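4. Adding bottles to the Loralitz medication reminder

Each bottle is stored as a separate entry. The unit holds up to 31 entries. Set the clock (Section 3) before adding the first one.

4.1 Creating an entry

1. Press and hold MENU for 3 seconds. The display shows ENTRY 01.
2. Press UP or DOWN to select an unused entry number.
3. Press SET. Enter the name as printed on the bottle label, up to 11 characters. Spaces count as characters.
4. Enter the dose time. To add a second time, press SET again before leaving the screen.
5. Press SAVE. The unit beeps once.

NOTE: Supplements and prescription items share the same memory. Use a separate entry for each -- do not combine two products under one name, even if they are taken together.

CAUTION: The reminder does not check doses or interactions. Follow the label and the directions of your pharmacist.

4.2 Labeling

6. Write the entry number on a Tarkari dot and attach it to the cap. Leave the printed label uncovered.
7. Stand the bottles on a flat surface with the product names facing forward, such as "Melatonin" on an amber bottle.
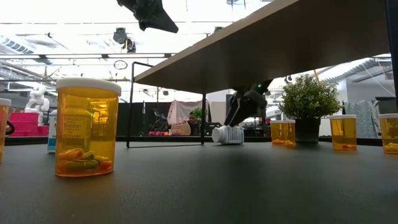

8. Press REVIEW and compare each entry with its bottle. Correct any mismatch before turning alarms on.

4.3 Error codes

E-778: Memory full. Delete an unused entry and repeat step 5.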